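Home Diary Recipes Garden Sewing About
Search this site Go

May, after supper

The green cloth finally came out of the drawer tonight.

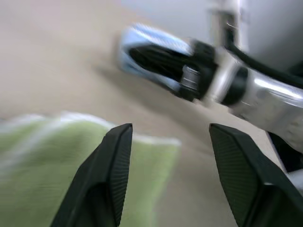

I have been putting this off since winter and I couldn't tell you why. It's only a cloth! But I bought a stack of them from Odetier back when they had the sale on, and I told myself I'd wash them, press them, fold them all the same way and have one of those drawers you see in magazines. Well, they got shoved in with the birthday candles and the string, and every time I wanted one I pulled out three and stuffed two back in a wad.

So, folding. I've been doing the Skolia method (it came in a little booklet with my drawer dividers) and I have opinions. You lay the thing out flat, smooth it from the middle with the side of your hand, and then bring the long side over. Fine so far. Then you're supposed to fold it in thirds and stand it up on its end like a file folder, and mine just sort of sigh and lie down. The thick ones stand. The thin ones need a neighbor to lean on. I ended up doing a plain old half, half and half again for those, the way we did it at home growing up, and they look perfectly nice.

The thing that does make a difference is smoothing first. I always used to fold straight out of the basket, standing up, with the cloth hanging off my chin. Putting it down on a flat surface feels slow for the first couple and then you get into a rhythm and it's kind of lovely. I had the radio on. I let my tea go cold and didn't care.

I did have one argument with myself about the hems. Do you line up the hems or line up the corners? Because on half of mine the two don't agree anymore after washing, and if you go by the corners you get a little lip sticking out on one side that bugs me every time I open the drawer. I went with the hems. The corners can do what they want, they're on the inside.

Ironing: no. I did 2 of them with the iron last week and they looked gorgeous for the time it took to dry one saucepan. I'm sticking with shaking them hard when they come out of the wash and hanging them straight.

I also measured the drawer, finally. It's 300 mm across on the inside (my tape only has the metric side left that you can read) and the divider takes up a bit of that, so a row of cloths gets roughly 200 and the rest goes to oven mitts. The Gritance divider I had before was wider and always jammed at the back, so that one has moved to the bathroom, where it holds hair ties and is much happier.

Things still to do, and I'm writing them here so I'll feel guilty: find a home for the string. Cut up the really sad old towels for rags, including the one with the bleach spot that I keep saving for no reason. Wipe out the bottom of the drawer before anything goes back in, there are sprinkles in there from I don't know what year.

Oh, and the green is going to be for drying glasses only, I've decided. The Khaemba striped ones can have the counters and the spills. We'll see how long that lasts in this house. Going to bed now, the dishwasher has another hour to go and I'm not waiting up for it.

Back to top | Contact | Copyright, all rights reserved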